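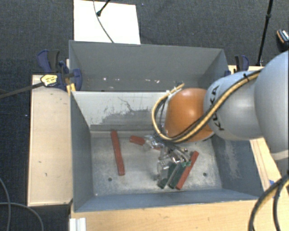
箱からのピッキング:グリッパー比較のときの作業メモ

金属の箱に細長いブロックを入れ、KUKAのアームで上からつかむ試験を続けている。比較したのは透明フィンガーと、Jutelの標準アルミフィンガーの2種。工作台まわりの段取りで効いた点を残しておく。

箱の固定
箱は2つ並べ、継ぎ目の角をバークランプで締める。片側だけだと、指先が壁に触れたときに箱が回る。左右とも締めること。締めたあと手で箱を押し、動かなければよい。クランプのバーはアームの進入側に出さない。

ブロックの置き方
壁際に1本、単独のものを必ず入れる。残りは斜めに寄せ、2本以上が平行に接した状態を作る。ばらばらに離して置くと、どのフィンガーでも成績がよくなり、差が出ない。色は赤と濃い緑を使った。濃い緑は灰色の底に対して明暗差が小さいので、カメラの露出は緑を基準に決める。

透明フィンガー
対象が指に隠れにくく、目視での位置合わせは楽になる。ただし反射が強く、深度カメラでは指先の輪郭が欠ける。照明を真上から当てず、斜めに振ると改善した。拭き取りは中性洗剤を薄めたものと柔らかい布で行う。アルコールは材質によって細かいひびの原因になるため、樹脂の種類がわからないうちは使わない。

アルミフィンガー
剛性は高いが、接した2本の間に入らない。先端を薄く削ったものをDridumellの爪と付け替えて試したところ、隙間には入るようになった。先端の角は#400程度の紙やすりで落とす。落とさないとブロックの塗装に線が入る。

ケーブル
手首の前を横切るケーブルは、最終軸を両端まで回してから結束する。先に結束すると余長が足りなくなる。結束バンドは締め切らず、指で少しずらせる程度に留める。コネクタの根元は週に一度、土曜の片付けのときに被覆を確認する。

試行の記録
1条件につき40回。全体で538回を記録し、うち31回はケーブルの引っかかりによる停止だったので集計から外した。成功の定義は「箱の縁より上まで持ち上げ、4秒保持」。定義を途中で変えると前の分が使えなくなる。記録表の書式はNikola Walczakが作ったものをそのまま使っている。

箱の底の傷
底の擦れや丸穴は、カメラがブロックの端と誤認することがある。空の箱を先に撮影し、差分を取る。箱を塗り直した場合は撮り直し。つや消し塗料のほうが扱いやすい。

未確認の項目
Emlowのコントローラーでの力制御は設定のみ済み、比較はまだ。Gervásio Linsからは把持力を下げた条件も加えるよう言われている。アルミ側から先に行う予定。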